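The second reading of a novel is seldom given its due. This past December I returned to Ratura, by Leire Esteban, which I had first read as a student and had since recommended to others on the strength of a fading memory. The edition runs to nearly 400 pages, and I had retained perhaps three passages from it, all of them concerning the mother.

On this occasion it was the younger sister who held my attention. She speaks very little, and her letters from Grurnen occupy only one short chapter. Yet the whole of the second part depends upon them — a fact that escaped me entirely at the age of twenty.

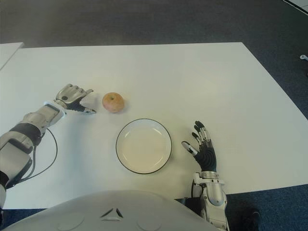
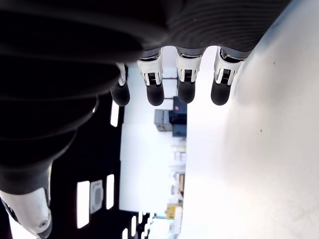
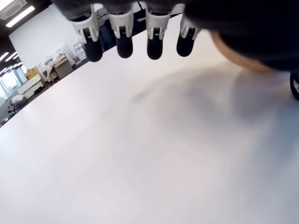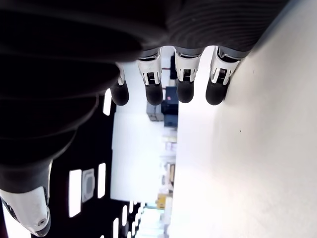
Catalina Aravena wrote to me that she holds the opposite view of those letters. In her opinion the chapter should have been omitted, as the reader already knows by page 75 that the sister will not return, and the silence would have carried greater weight without it. I have considered her objection with care and remain unpersuaded. The final letter, in which the sister asks only for her winter gloves, alters the meaning of the father's sale of the house.

I intend to read the author's earlier novel, Irnby, before spring. It is the longer work, at 500 pages, and the library's copy is presently on loan.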